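Monday, April 21, 2025
Ovoncombe, bench 2, two-hand cell

Item set today: mug, plate, small pumpkin, bread roll, pink plush. White table, usual lights. Aim is to settle which returns items the cell takes and which stay with the packers when the Talukder line moves over in August. 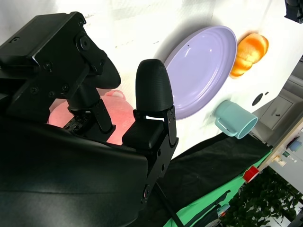 Log stands at 1431 grasps since the Zatumo hands were fitted, 234 of them on soft goods. Rigid items need no more discussion. Soft goods still need a person to confirm the grip before the lift, and that check is now a named task on the shift sheet, 20 minutes per turn. Eight was tried first and the handovers ate most of it.

Packers' point, fair: the job used to be handling and is now mostly watching, with the stop button in reach. Wrists better, eyes worse. Chaminda Miah wants the watcher to sort rejects between lifts so the turn has some handwork in it. Agreed for a trial. 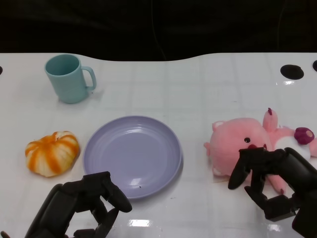 Glare off the tabletop is still a nuisance for the overhead view. Matte sheet quoted by Votalov, not ordered.

Plush: closing force left at the soft-goods setting. Finger dents the fabric at mid-body. Need someone from returns to say what counts as damage, as the packers' rule is by feel and was never written down.

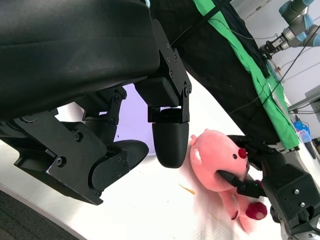 Plush on its side, finger pressed into the body.

To do: wipe table before next set, crumbs and specks. Ask Chaminda for the reject bins. Shift sheet rev to both crews.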